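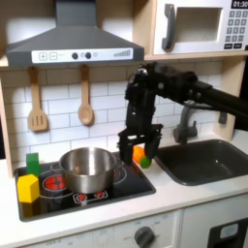 Lulonard, qui on est

Atelier et ludothèque de cuisines pour enfants. On remet en état, on prête, on loue aux crèches et aux écoles maternelles, et on vend un peu aussi. Page écrite entre deux livraisons, on complétera.

Le début

Khang Phùng a ouvert Lulonard dans une ancienne mercerie, avec 5 cuisines récupérées chez des voisins et une caisse de dînette dépareillée. L'idée de départ, c'était la réparation. Portes qui ne ferment plus, boutons perdus, crochets arrachés. Les gens venaient pour une charnière et repartaient avec une cuisine sous le bras, parce que la leur était devenue trop petite pour l'aîné. Le prêt a commencé comme ça, sur un cahier. Le cahier existe toujours, il est plein.

Aujourd'hui : 27 cuisines en circulation, de la petite dînette de table jusqu'au grand modèle avec hotte, étagère et micro-ondes.

Ce qu'on fait

Location au trimestre pour les structures petite enfance. Livraison, montage et reprise compris. Prêt aux familles, un mois renouvelable une fois. Remise en état : ponçage, vis, crochets, faux carrelage, on refait presque tout. Vente de pièces détachées quand on en a (appelez avant, vraiment).

On ne fait pas la peinture sur commande. On l'a fait, c'était trop long.

Nos modèles

La Seron, c'est la plus demandée. Meuble compact, évier et plaque, passe dans un coin lecture. La Rornham est plus large, deux ou trois enfants peuvent y jouer côte à côte sans se pousser, enfin moins. La Phan, démontable à plat, plutôt pour les animations et les fêtes d'école. Montage à deux, prévoir un tournevis cruciforme.

Pour les accessoires on compose au cas par cas. Une spatule, une cuillère en bois, des casseroles, quelques balles de couleur qui servent de tomates, de petits pois géants, de boulettes, ce que l'enfant décide. On a remarqué que les fruits et légumes très réalistes sont vite délaissés chez les plus grands. Une balle orange, c'est une clémentine le matin et un jaune d'œuf l'après-midi.

Le micro-ondes par contre, indispensable. Première chose vers laquelle ils vont. Avant le four, avant l'évier, avant tout. On en a toujours d'avance à l'atelier et ça ne suffit pas.

Comment on travaille

Chaque cuisine qui revient passe sur l'établi. On vérifie les fixations, les arêtes, les charnières, les petites pièces. Tout ce qui bouge est revissé ou changé. Nettoyage au savon noir, rinçage, séchage portes ouvertes. Les ustensiles en bois sont poncés s'il y a des échardes, sinon on les laisse comme ils sont. Les autocollants d'enfants, on les enlève, désolés.

La dînette est comptée au départ et au retour. Il y a 186 pièces au catalogue en ce moment et on les a toutes étiquettées l'hiver dernier, ce qui nous a pris tout janvier. S'il manque une pièce, ce n'est pas grave, dites-le simplement, ça nous évite de chercher. On retrouve des choses dans les canapés jusqu'à six mois après.

Rangement : un crochet par ustensile, un bac pour les aliments, les casseroles sur la plaque. Les enfants rangent mieux quand chaque objet a sa place visible. Les éducatrices nous l'ont dit dès la première année et depuis toutes nos grandes cuisines ont leurs crochets au mur du fond, à hauteur d'enfant.

Avec qui

Crèches, écoles, relais assistantes maternelles, deux médiathèques, des familles. À peu près 100 familles adhérentes. On prend encore des inscriptions pour le prêt, mais pour les grands modèles il y a une liste d'attente.

L'atelier

Ouvert le matin de 9 h à 12 h 30, l'après-midi sur rendez vous. On peut venir avec les enfants, il y a toujours une cuisine montée dans l'entrée. Stationnement pénible, préférez la cour derrière, sonnez au portail.

Dons de jouets acceptés s'ils sont complets ou réparables. Pas de peluches, pas d'électronique.

Pour un devis, indiquez le nombre d'enfants, l'âge et la place disponible au mur. Khang répond en général le soir.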